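About Trovomora

Trovomora is a evening and weekend school for people who want to cook, sew or mend for a living.
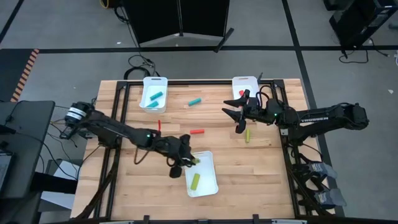
Butcher-block tabletop with a white plastic bin.

We opened on 1 Jan 2021 with one teaching kitchen and a borrowed sewing machine. The school was set up by Giang Mạc, who had run a café, and Lụa Đặng, a dressmaker. Both still teach.

Courses last 30 weeks and start in November. Students choose one main subject and spend one evening in four on bookkeeping, pricing and food or product labelling. Classes are kept to eight people. You do not need any qualifications to apply, but you do need to be 18 or over and able to attend most sessions.

So far 303 students have finished a full course. Others come for single days, such as knife sharpening, zip repairs or bread.

The kitchen is on the ground floor at 53 Mikel Road and has step-free access. Sewing and mending are upstairs in the Tôn Room, which is reached by a lift at the back of the building. Gronance, the fabric shop next door, gives current students a discount on thread and offcuts.

Fees can be paid monthly. A small number of reduced places are kept for people on low incomes, and the form for these is at the office.

The office is open from noon until 8 pm in term time. Please ring before visiting if you would like to see a class.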